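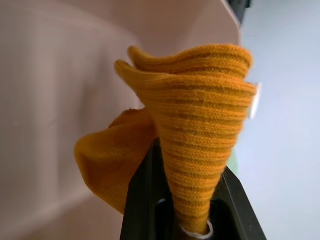
Rajan moves indoors, and other news from the back four

Rajan FC has made its big signing of the fall, and he is 41. Manikandan Ramasamy, who retired from the club in August with a speech, a cake and a framed shirt, has unretired. He will play in goal. He spent the previous eleven seasons at center forward, so there is some interest in how this goes.

The background, for those who skipped the last two newsletters: our regular keeper took a job in another state, our backup keeper had told everyone he was our backup keeper only in the sense of owning gloves, and the opening match at Fumel was getting closer. Coach held an open tryout on the side field. Three people came. One wanted to know where the yoga class was. Of the remaining two, Mani stopped more shots, and a good many of them were shots he seemed to know about.

He is tall, he shouts well, and he has spent a long career learning where strikers like to put the ball, mostly by putting it somewhere else. He left the outfield with 116 goals in 213 appearances. The club record book has him on 117, but that includes the one at Ziline that went in off the referee, and Mani has asked for years that it be taken off. It'll stay in the book until somebody finds the book.

"I'm told the running is less," he said after training on Thursday, lying down.

Fumel 2, Rajan 3

First match, then, on a surface that Fumel calls turf. We were a goal down inside five minutes, when a long throw bounced once in front of our new keeper and then over him. He took it calmly. The defense took it less calmly, and there was a discussion.

After that we played some decent stuff. The equalizer came from a corner we'd practiced exactly one time, and it went nothing like the practice. Our second was a penalty, which Mani ran the length of the field to take before being sent all the way back again by the coach, who has a list. It was scored by the person on the list. Fumel tied it before the break with a very good header that I don't want to talk about.

The winner arrived late, a scruffy one at the far post after their keeper and their center back each left it for the other. I have watched our defense do the same for years and it was nice to see it from the other end. Mani then made a save with his shin in stoppage time and celebrated as if he'd scored, out of habit, with his back to the rebound. The rebound went wide.

Three points, and we're second in the table behind Zolteo, who won by more than anyone needs to win by in October.

What's next

We play Zolteo at home on Sunday, October 19, 2025, kickoff 10 a.m. They press high and they're mostly college age, so please hydrate and say goodbye to your hamstrings. Meet by the north gate at 9:15. If you're coming from the highway side, the small lot is closed for paving and you'll want the one behind the library. Parking there is free on weekends, whatever the sign says, although the sign has so far won every argument.

Ziline away has been moved indoors for the winter, along with the rest of the games from December on. Indoor rules apply: no slide tackles, no heading from a kick-in, rolling subs through the bench door only. Last year we had two players sent off for going over the boards. The door opens outward. Flat soles, please, as the hall will turn away anyone in cleats and has a man whose whole job seems to be looking at feet.

Dues are due. If you paid in cash at the barbecue, remind us, because the envelope had names on it until it got left next to the cooler.

We still need a backup keeper. No experience required, evidently. Talk to Coach before training, or to Mani, who will tell you it's the best position on the field and then ask whether you'd mind taking the first half.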